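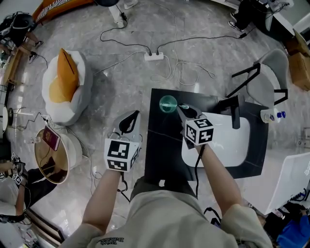

Raelene Grimshaw wants to know whether anyone has gotten hard water haze off a shower door for good, and so do I! Ours came back within 9 days last time. I've been using plain white vinegar in a spray bottle, left on for a few minutes, then a rinse. The door is clear glass with a metal track along the bottom. Is there something stronger that won't ruin the track?
Posted by Bustine, July 22, 2023

Lorell
Oh, I love this topic! Citric acid powder, hands down. I mix 2 tablespoons into a quart of warm water, wipe it on with a soft cloth and let it sit — then scrub in small circles and rinse like crazy. Keep it out of the track as much as you can and dry the metal right away. And please don't let it anywhere near bleach or marble. I did our door in February and it came up so clear I dragged my husband in to look. Now I squeegee after every shower (yes, every one) and only need the citric acid once in a while.

Doolan
squeegee. thats it

Aso
Lorell's mix worked great on my door too! If there's still a rough feel after two rounds, the glass may be etched, and no cleaner will fix that. Try a hidden corner before using any polish — some shower glass has a factory coating that scratches easily.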